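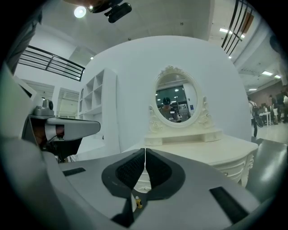
Ticket 3315, Skumley vanity, center drawer
Status: reopened Wednesday
Opened by: Beathag Leckie

Kuo closed this as "drawer overloaded, customer to remove contents." I don't buy it. The complaint is that the drawer drags on the last part of its travel, and a few cosmetics don't weigh enough to do that.

Pulled it open again with everything still inside. 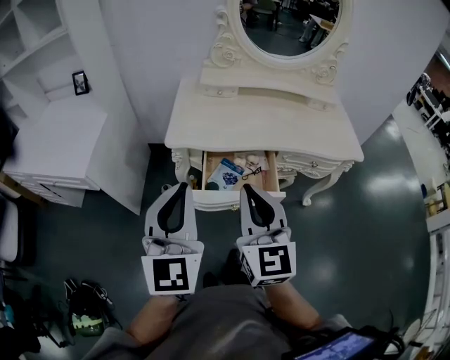

Center drawer open, eyelash curler and blue-and-white package inside.

Took it all out after that. Same drag, same spot. So much for overloading.

Snædís Gunnlaugsson at Etudberg suggested the hutch is pressing on the top. Hmm.
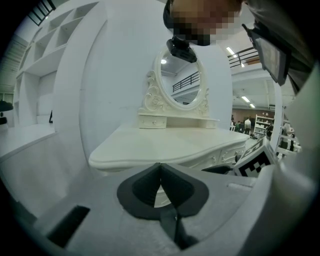 The Skumley has a one-piece top, per the Edow parts sheet, and I doubt it bends enough to pinch anything. The hutch stands at the back, with its small drawers at either end and the mirror rising between them, so any load should land well behind the spot where ours sticks. I'll lift it off anyway so we can stop arguing.

Next: hutch off, retest, then check the runners (part 411, 2 needed). Please don't close this again before I've posted the result.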